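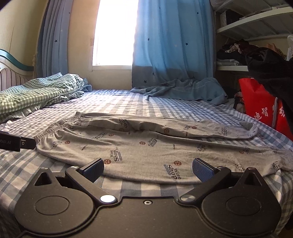

4. Pad and jaw comparison, soft goods (garment on bed)

Applies to the hand-held units only. For the arm-mounted version see section 7. Last edit 23/03/2023, F. Shemweta.

Before you start: both pad sets on the bench, Tavov and Durkus. Controller charged. Jaw arms checked for play, open and close by hand, no clicking. If a pivot screw turns with finger pressure, stop and go back to section 3.

4.1 Setting up

1. Fit the first pad set. Small screws at the upper ends of the jaw arms, snug only. Do not lean on the driver, the threads strip.

2. Power on the controller. Wait for the steady light. Blinking means it still has the old profile loaded, hold the button till it clears.

3. Load profile 439 (soft goods). Do NOT use 400, that one is for boxes and it closes much too hard on cloth.

4. Camera check. Both fingertips in view, fully open and fully closed. If one drops out at full open, loosen the mount, tilt, tighten, check agian.

5. Lay out the garment. Pants or shorts, light jersey or sweat fabric, elastic waist. Flat for the first half of the test, folded for the second.

Note: leave the bedding as it is. Pillows, duvet, curtains, all fine. We want normal rooms. Only clear things off the sheet if they are in the way of the fold.

4.2 Flat run

1. Approach from the foot of the garment, jaws open, tips angled down.

2. Touch down with both pads. Light contact. Close slowly until the fabric bunches between them.

3. Lift a hand's width. Hold. Put it back down.

4. Repeat at the cuff, mid leg, waistband. Log each one as held, slipped or took the sheet too.

Caution: "took the sheet too" is its own result, not a slip. Checks and small prints on a sheet make it hard to see in playback, so write it down when it happens.

4.3 Folded run

1. Fold the garment into a flat bundle, waistband to one side.

2. Start with jaws open over bare sheet, short of the bundle. Pause there before moving in, the controller uses that stretch as the zero.
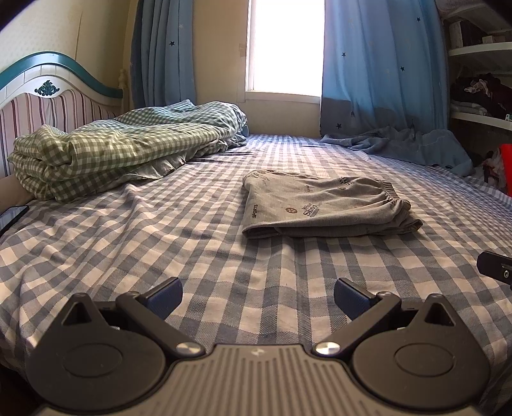
Fig. 4-2. Start position, jaws open, folded shorts ahead of the pads.

3. Move in level. One pad each side of the folded edge, then close.

4. Lift. If the bundle opens up, log which layer let go first, top or bottom.

5. Set down, refold, go again from the waistband end. The elastic is the thick part and wants a wider opening.

4.4 Swap and repeat

Power off before changing pads. Fit the second set, then run 4.2 and 4.3 over in the same order, same garment, same bed. Don't swap the garment halfway, we lost a whole afternoon of Predinico runs that way and none of it could be compared.

Also: keep the same operator for both sets. Grip speed varies a lot person to person.

4.5 Known issues

Tips don't meet when closed. Pad seated crooked. Remove, wipe the seat, refit.

One jaw lags. Usually dust in the pivot. Blow out, no oil. Oil gets on the cloth and then you have a laundry problem.

Picture washed out. Window behind the bed. Lock exposure on the garment before step 1 of the run, or work from the other side.

Controller drops the profile when the jaws are held shut a long time. El Fassi controllers only, firmware 600 fixes it. Check the version on the back page of the menu.

Log sheets go in the shared folder under the pad name, then the run. Damaged pads in the bag with a note saying wich jaw they came off. Spare screws are in the lid of the case.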